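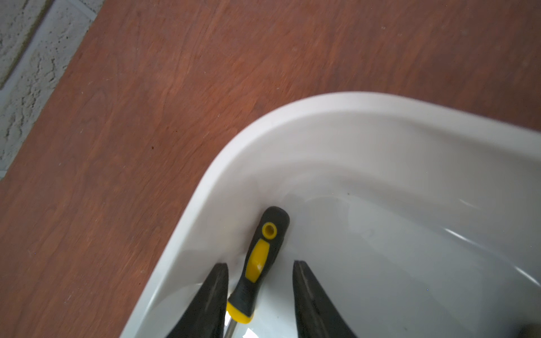 Long fingers or short ones? Notes from the Gernport bench

I promised last time that I'd stop talking about cable ties and get to the grippers, so let's do that. We've had two sets of fingers for the arms since the start of October, and I've been swapping between them like somebody who can't pick a pair of shoes. The long ones are tapered and come to a point. The short ones are the stubby pads the arms shipped with. Tamunoemi Sani made up a set of 20 long ones for us at Rutkowska, and then sent a very polite message asking whether we planned to break them all (no promises!).

The job is the same one we've used since summer: hand tools with yellow and black handles, in and out of a white plastic tub. I like it because it's boring to explain and surprisingly mean to do. A handle lying close to the wall of the tub is the worst of it. You have to get one finger down between the handle and the plastic without shoving the whole tub across the wood, and with the short pads I just couldn't do it most of the time. I'd come in, nudge the handle, chase it along the wall, say something I wouldn't print in a newsletter, and back off.

The long fingers fit. That's really the whole story on that one. They slide down either side of the grip, and as long as you come in with them open wide enough, you can close without moving anything you didn't mean to move. Adaeze Mohammed drove most of the trials on Sunday and she was getting clean picks before her coffee was finished, which was annoying, as I'd had a week's head start.

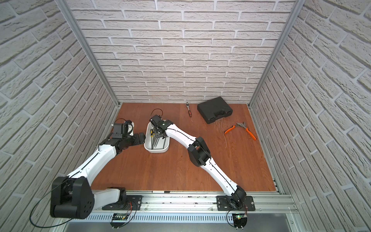
What I didn't expect was how much the long fingers would bother me once the tool was in the air. They flex! Only a little, but if you grab a screwdriver near the butt end, all that weight hangs out past the tips and the whole thing droops and swings. The short pads hold on like a bulldog. So now I grab closer to the collar, where the handle meets the metal, and that's much better, but it means I have to think about where I'm going before I get there. Kelechi Ekpo says this is called planning and that other people do it all the time.

We also had a long argument about cameras. Each arm carries its own small one up at the wrist, and I'd gotten used to driving off that view alone. With the short pads that was fine. With the long fingers, the tips end up quite far from the lens, and I kept misjudging how deep I was – I'd think I was hovering and I'd be pressing on the floor of the tub. Folke Solheim talked me into keeping the wide view open next to it, and I went from grumbling about it to refusing to work without it in a single afternoon. If you only take one thing from this, take that one.

For the people who asked for numbers: we logged over 200 picks with each set of fingers. With the short pads, 29 picks ended with us giving up on a tool that was lying against the wall of the tub. I haven't finished sorting the long-finger runs, so I'm not going to quote a number for those yet, but it's clearly lower and I'm happy to say so in print. The controller settings were the same for both, apart from closing force, which I turned down a notch for the long set after I heard a creak I didn't like.

Files are next. They're the same idea as the screwdrivers, with a fat handle at one end, but the blades are long and flat and they love to lie across each other. Picking the top one is easy. Picking the bottom one drags its friend along for the ride, and I don't have a good answer to that yet beyond going slowly.

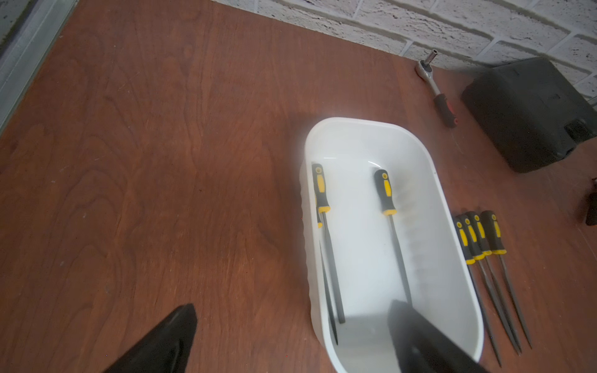
Do I need to recalibrate the arm every time I change fingers?

You need to reset the tip offset and the closed position, and that takes a few minutes. The joints themselves can be left alone unless you've bumped something.

Aminu Effiong is taking the spare set over to Sostwood next, so if you're based there and want a turn, get in touch with him before I change my mind and keep them.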